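件名: Re: 共用収納棚の更新および保管区分の見直しについて（照会）
読了時間: 4分

会員各位

平素より共同利用施設トルポート（Torport）の運営にご協力を賜り、厚く御礼申し上げます。事務局でございます。
先般、本メーリングリストに寄せられましたご照会につきまして、下記のとおり回答いたします。
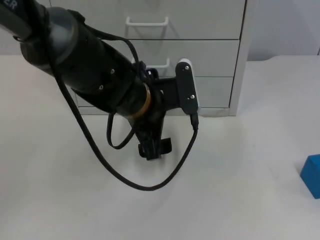
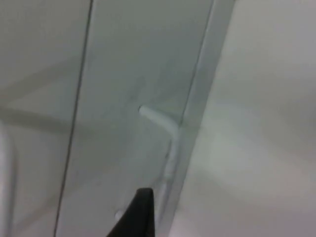
ご照会の全文を以下に引用いたします。

> 事務局御中
>
> 六月の定例連絡にて、共用収納棚の更新と保管区分の見直しが予告されておりました。つきましては、次の点をご教示ください。
>
> 一、現在の区画に保管している紙資料は、更新後も同じ区画に戻せるのでしょうか。当会では会報の旧号を相当数預けており、配列が変わりますと閲覧希望への対応に支障が生じます。
>
> 二、利用料の改定はありますか。予算案の作成時期にあたるため、早めに承知しておきたく存じます。
>
> 三、移設作業中の搬出入は可能でしょうか。
>
> よろしくお願い申し上げます。

一について
更新後の区画は、団体別の割当から資料の種別による割当に改めます。したがいまして、従前と同一の区画にお戻しすることは原則としてできません。ただし、会報、年報その他の逐次刊行物については、団体ごとの配列を崩さずに連続した棚へ収めることといたします。旧区画番号と新区画番号の対照表は、移設の完了後に本メーリングリストへ配信いたします。

なお、旧区画番号を記載した目録をお持ちの団体におかれましては、対照表の配信まで目録の改訂をお控えください。前回の見直しの際、仮番号のまま目録を印刷された団体があり、後日の差し替えにお手数をおかけいたしました。

二について
基本利用料は据え置きといたします。一区画あたり月額800円、大型区画は月額3000円です。鍵の再発行手数料は1000円のまま変更ありません。

一方、これまで無償としておりました保存箱につきましては、スパヒッチ（Spahić）社からの仕入価格の改定に伴い、一箱290円の実費をご負担いただきます。すでにお使いの保存箱は引き続きご利用になれます。破損による交換も実費の対象となりますので、予算案にはその分をお見込みください。

三について
移設作業は書庫の北側から順に行い、作業中の列に限り搬出入を停止いたします。他の列は通常どおりご利用になれます。停止する列は当日の午前9時までに入口の掲示板に示します。会議等のため資料が必要な場合は、前日の午後3時までに事務局へお申し出ください。所定の列から先に取り出し、受付にてお渡しいたします。

作業はスカストン（Skaston）社に委託いたします。同社の作業員が保存箱を開封することはありません。箱に収まらない図面類、額装品、巻物状の資料については、所有団体の立会いを求めることがありますので、該当する資料をお預けの団体は、品名と寸法を事務局までお知らせください。

保管区分について
このたびの見直しにより、区分は「常時閲覧」「申請閲覧」「保存専用」の三種となります。各団体は、お預けの資料がいずれに該当するかを所定の様式によりご届出ください。届出のない資料は「申請閲覧」として取り扱います。個人情報を含む名簿、会計帳簿等は、必ず「保存専用」としてください。当該区分の資料は、届出のあった担当者以外には開示いたしません。

目録管理に用いておりますドリルス（Drillus）の入力画面にも、新区分の欄を追加いたします。旧様式で入力済みの項目は事務局において読み替えますので、再入力には及びません。ただし、備考欄に閲覧条件を記載されている場合は自動での読み替えができず、個別に確認のご連絡を差し上げます。

本件に関する追加のご質問は、件名を変えずに本メーリングリストへご返信ください。個別の資料に関するご相談は、事務局窓口にて承ります。

以上

トルポート事務局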